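Drunton Household Machines Discussion Group
Minutes of the meeting held 2019-11-03, Dunleavy Hall, small room

The chair opened the meeting once the radiator had been persuaded to stop knocking. Minutes of the previous meeting were approved, with one correction: the dishwasher is to be recorded as an appliance and not as "our greatest robot." The member who said it asked that the correction itself be recorded. So recorded.

1. Matters arising

The bread slicer discussed last time has been returned to its owner. The question of whether a thermostat counts as a machine doing a chore was raised again and put off again, this time to December.

2. Can it tidy a dining table yet?

The main item. The Niso working party reported on its simulated kitchen, where a two-armed robot is asked to clear a table and put things where they belong. The working party has been at this since spring and reported progress, then spent some time defining progress.

Members were reminded that the task was chosen because everybody present does it daily and most of us do it badly. Fruit goes in a bowl, reading matter goes on a shelf, and whatever is left over goes wherever the household sends such things. The last part caused the most trouble in planning. Two members of the working party turned out to hold opposite views on where left-over things go, and they are married to each other.
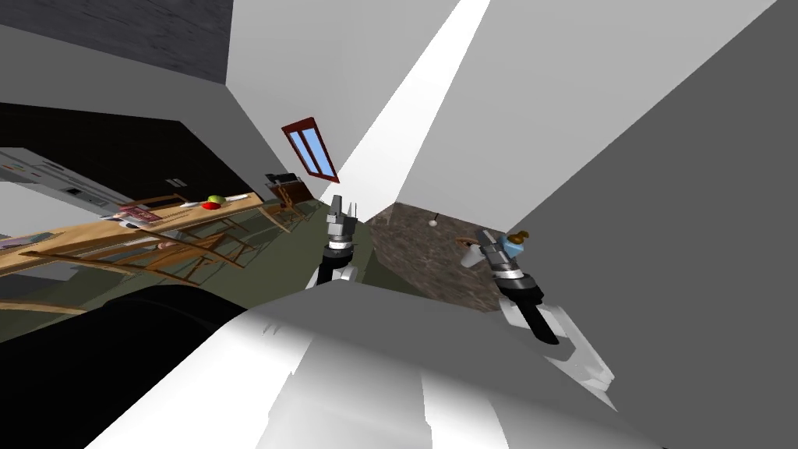 Reading time: 3 minutes

The right gripper has hold of a figurine with brown hair and a light blue top, along with a white cylinder. A member asked whether picking up both was the plan. The working party said the instructions allow more than one object per hand but do not encourage it. The left gripper had nothing in it, and it was suggested from the back that this is how most people clear a table too.

Attention then turned to the red apple and the green apple, still side by side toward the far end of the table. One member held that two apples sitting together are already tidy. Another said that by this reasoning her whole house is tidy. The red-covered item, which may be a book or a magazine, was debated at greater length than it deserved, as the rules send books to the shelf and magazines to the rack. The working party will write a rule for things that could be either.

There was also a question about the black boxy object on the far chair. Under the present rules the robot is responsible for the table only, and chairs are out of scope. Several parents objected that chairs are where the real mess is. Noted.

Speed was discussed. The time allowed for a full clearing is 680 seconds. A member offered to do it in under a minute with one arm and a laundry basket, and was thanked.

3. Shop floor

The Hitico visit report was read. Members saw a machine that folds flat boxes, 410 of them in a shift, and stops for any box with a bent corner. A person stands next to it to straighten the corners. The group could not agree whether this person has been replaced, promoted or demoted. The report will be circulated with the paragraph on the canteen shortened.

4. Budget

The group has 2000 dollars set aside for equipment. A proposal to buy a robot vacuum failed after it was pointed out that the hall has a step in every doorway. A proposal to buy a broom passed.

5. Any other business

The sign on the door still says "Roberts Group." We have now had two visitors named Robert, both of whom stayed for the coffee.

Actions: working party to draft the book-or-magazine rule and look again at chairs. Secretary to fix the sign and buy the broom.

Next meeting in December, same room, thermostat permitting.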